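Doaa Berrada
4 Oct 2025

People keep asking me whether a robot arm can tidy a living room yet. Short version: parts of it, slowly, on a table, if the table was set up by someone who knew what the arm could reach. Longer version in this thread.

I've spent the past year on the Clasis task set, which is household pickup in simulation first and on hardware second. One fixed arm, one two-finger gripper, one table. You get an instruction in plain words and the arm has to carry it out with no human at the controls.

Simulation numbers from the last full run: 289 episodes, 75 percent completed. On the real arm with the same policy, 68 percent. A gap of seven points is smaller than I expected, and I don't trust it yet. The hardware runs used fewer objects.

Averages hide most of what matters. Boxes, blocks and cups are close to solved. Anything with a flat side and a width under the gripper opening goes fine. The failures sit in two groups: see-through things and things with joints. 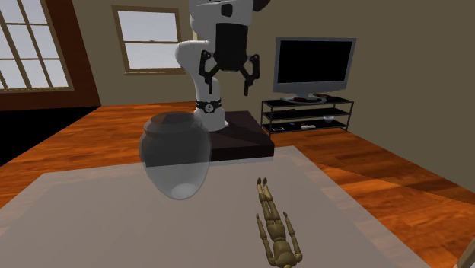 See-through first. Depth estimates on clear or smoky walls land on whatever is behind them, so the planner thinks the near surface is farther away than it is. The fingers arrive early and push. If the body is also rounded and wider than the gripper, the only decent grasp is over the rim, and the policy has to find that by itself.

Jointed things fail later. The grasp is usually good. Then the arm lifts, the limbs swing, the center of mass moves and the object rotates out of the fingers. Grabbing the torso works far more often than grabbing a leg. Our policy still picks legs.

Kinnunen tried a suction tool on the same set. Better on smooth walls, useless on thin limbs. Dravden went with softer fingertips, which helped with the swing and cost them speed. I'd take the trade.

Speed is the part the demo clips leave out. Our median pickup is over 7 times slower than me doing it half awake. For a shop floor running all night that can be acceptable. For a person who wants the coffee table clear before guests arrive, no.

Also, a bolted-down arm can't put the remote back on the TV stand across the room. It needs a base that moves, and then every number above has to be measured again.

Next up is the Prodley shelf set, same arm, tighter spaces. Results in November if the queue clears. I'll post the failures with the successes, sorted by object type.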